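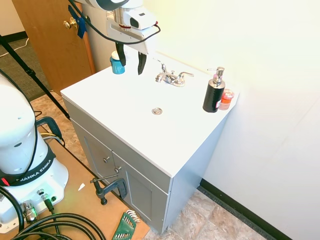
Ticket 1285
Status: Closed
Site: Rokwood, guest wing, second floor bath
Opened by: Houshang Kermani
Assigned to: Teodor Jasińska
Opened: August 14, 2009

Reported problem
Hot side runs normally for a short time, then drops to a thin stream. Cold side is not affected. Shower in the same room is fine on both hot and cold. Tenant says it has been like this since May, when the water heater was replaced.

Entry 1 – Kermani
Checked heater setting and outlet valve. Valve is fully open. Ran the kitchen tap on hot for several minutes with no loss of flow. Problem is limited to the one faucet. Cleaned the aerator. There was grit in the screen, mostly white flakes, some gray. Flow on cold improved slightly. Hot still drops off. Passing to Teodor.

Entry 2 – Jasińska
Reproduced. Hot starts at full flow and falls off once the water gets warm. Mixed flow drops at the same time, so the loss is upstream of where hot and cold join. Possible causes, in the order I intend to check them:

1. Angle stop under the sink, hot side. Old washer swelling or coming loose.
2. Supply hose. Inner liner collapsed or kinked.
3. Cartridge, hot side.
4. Debris at the tee in the wall.

Item 4 is unlikely given that the shower branches from the same tee.

Entry 3 – Jasińska
Closed the hot stop, disconnected the hose at the faucet end, put the free end in a bucket, and opened the stop. Full flow cold, full flow hot. Left it running until the bucket was nearly full, emptied it, ran it again. No change. Stop and hose are both cleared. Same bucket test on the cold side for comparison, same result.

Note for whoever does this next: the stop takes 4 full turns from closed to open. The previous work order lists it as a quarter-turn valve. That is wrong. Please correct the site sheet.

Entry 4 – Jasińska
Pulled the hot cartridge. The rubber seat is soft and has spread over part of the inlet. When cool it sits nearly flat. After holding it in a cup of hot water it bulged enough to cover most of the opening. This matches the symptom. Flakes of scale were also packed behind the seat. Flushed the body with the cartridge out and a towel over the opening.

Cartridge has no part number. Body is stamped Brarkon. Shokri catalog lists two ceramic cartridges for this body, short stem and long stem. Measured the old one and ordered the short stem, hot and cold, from the Gudcombe counter. Hot side left shut off at the stop. Tenant told.

Entry 5 – Kermani
Parts came in, wrong ones. Both were cold side. They thread in but the handle turns the wrong way on hot. Sent one back.

Entry 6 – Jasińska
Correct hot cartridge received and installed. Replaced cold at the same time. Silicone grease on the O-rings only. Hand tight, then snugged with a wrench. Ran hot for 8 minutes at full open with no drop in flow. Opened and closed each handle several times, no drip at the spout. Wiped the stops and hose nuts with dry tissue – no moisture.

Old cartridges are in a bag in the shop, marked with the ticket number.

Entry 7 – Kermani
Called tenant. Flow is steady. The other bath on that floor has the same Brarkon body and will need the same parts if it starts doing this. Site sheet corrected for the stop valve. Closing.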